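The Rulebook Comes Home

I've read a lot of safety manuals in my life, and I can tell you exactly when my eyes glaze over. It's the page with the definitions. So when the people at Cisel mailed me the Graltari code, their draft good-practice guide for humanoids working in ordinary homes, I made a pot of coffee and prepared to suffer. It ran to 688 clauses. I read them all (well, I skimmed the ones on battery shipping) and by the second pot I was scribbling in the margins like a kid with a comic book.

What got me is how much of it is stuff you'd tell a new babysitter. Know where the cords are. Don't carry anything you can't see around. Put the basket down before you reach for something high. If you're not sure what a thing is, leave it alone and ask!

The old rules for factory machines were built on a fence. Robot on one side, people on the other, and if the gate opens, everything stops. You can't fence off a bedroom. Somebody's going to want their socks. So the Graltari drafters went after the robot's behavior instead, and they started with the dullest household chore they could think of, picking things up and putting them away.
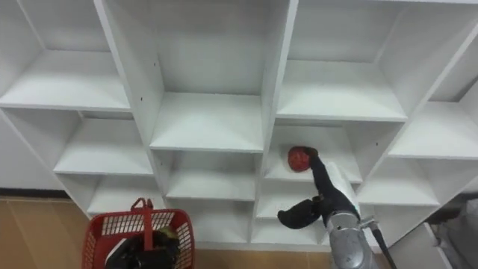 Clause 41 is my favorite, and it's one sentence long: "Grip no harder than the object needs." You'd think that was obvious, but writing a test for it took the group most of a spring. How hard does a peach need? What about a peach that's been sitting in the fruit bowl a few days too long? They ended up with three grip classes, soft, firm and rigid, and a rule that anything unknown starts out as soft. I've been opening yogurt at that setting ever since, with mixed results.

There was a real fight over shelves, too. One camp wanted a minimum clearance on every side of the hand, measured in fractions of an inch, the way you'd do it on an assembly line. The Endulus engineers hated that. Their argument was that no two families own the same shelves, and a fixed number would either rule out half the furniture in the country or be so small it meant nothing. They wanted a speed limit in its place: go in as tight as you like, but once the fingers pass the front edge, slow down. The speed limit won, and I think that was the right call. It's how I get the good glasses out of the cabinet, after all.

Then there's the whole-body section, which I'd tell anybody to read first. People get fixated on hands. But something person-sized on two feet is also knees, elbows and a back, and all of those can bump into your nightstand while the hand is doing a lovely job. The code asks for a "swing check" before any turn: what's beside me, what's behind me, what's on the floor. It also has a long bit on tethers (any robot on a cable has to have the cable's path worked out before it takes a step) and I wish someone would apply it to my vacuum cleaner.

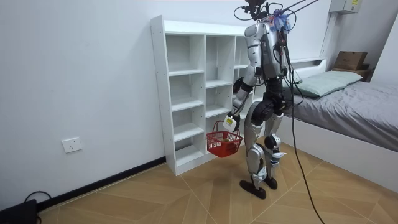
Basket in hand, beside the shelves. A black cable trails behind across the floor.

I do have gripes. The paperwork is too much. Every session needs a room sheet, a task sheet and a stop sheet, and the first 2 of those ask for nearly the same information in a different order. When I called the Bickerstaff test house to complain, I got a long sigh and an admission that they fill in one and copy it over. If your own testers are copying, your form needs a trim.

I'd also like more on how a robot should finish a job. The draft is thick with advice on starting and pausing, but "done" gets around three paragraphs. When is a shelf cleared? Does it look again before moving off? Should it say something? My mother's rule was that you turn around at the door and check the room, and I'd put that in as clause 689 tomorrow. 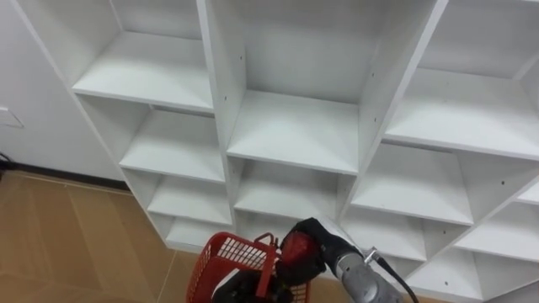
Bare shelves, with the gripper just over the rim of the red basket.

Comments on the draft are open through May, and they want them from regular folks as well as engineers. You don't have to read the entire thing. Pick the chapter on bedrooms, or the one on kitchens, and think about your own place while you go through it, with the lamp cord and the laundry and the dog. Then write in and tell them what they missed. I've already sent four pages, mostly about the forms.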